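Introduction to Drawing, Unit 5: Light, Shadow and the Edges Between Them
Lehtinen Evening School of Art

Welcome back, everyone! I was so pleased with the contour drawings you pinned up last time, and I hope you'll bring that same patience with you into this unit, where we finally put the outline to one side for a while and start thinking about tone. I know shading makes a few of you nervous (it made me nervous for years), so we'll go slowly and stay with very simple forms until your eye settles down.

Let's start with the words. The light side of a rounded form holds the highlight and the halftones. As the surface turns away from the light it passes into the form shadow, and inside that you'll often find a little reflected light bouncing back up from the table. The cast shadow is a different thing altogether — it belongs to the surface the object is sitting on, and it follows the shape of that surface. Beginners tend to draw the two shadows as one dark patch, and then the ball looks as though it has sunk into the paper.
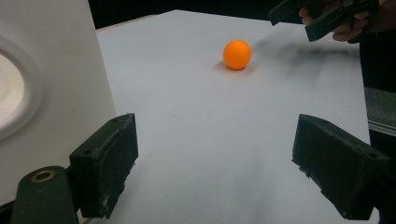 Why does a cast shadow get softer the farther it spreads from the object?

Most lamps and windows have some width to them, so near the outer edge of the shadow part of the light still gets past the object while the rest is blocked. Close to the point of contact nearly all of it is blocked, and the edge there stays darker and firmer. Painters call the blurry outer part the penumbra, a word you're welcome to use or forget as you please.

Color deserves a word too, even though we're working in pencil. A strong orange and a middle gray can have the very same value, and your eye will argue with you about it. Squint! Squinting drains away a good deal of the color and leaves you with light and dark, and it's the cheapest tool you'll ever own.

For the studio hour, please make a value scale of 5 steps first, going from bare paper to the darkest mark your softest pencil will give. Then spend 30 minutes on a single round object under one lamp, and move the lamp before you begin a second drawing of the same object for another 30. Keep both drawings, even if you dislike the first one.

At home, try an egg on a plate near a window. Leave the eraser in the drawer until the big shapes are in, and write the time of day on the back of the sheet so we can compare morning and afternoon light when we meet. Bring a kneaded eraser and a clean stump for Unit 6.

© Lehtinen Evening School of Art | Contact the office | Back to top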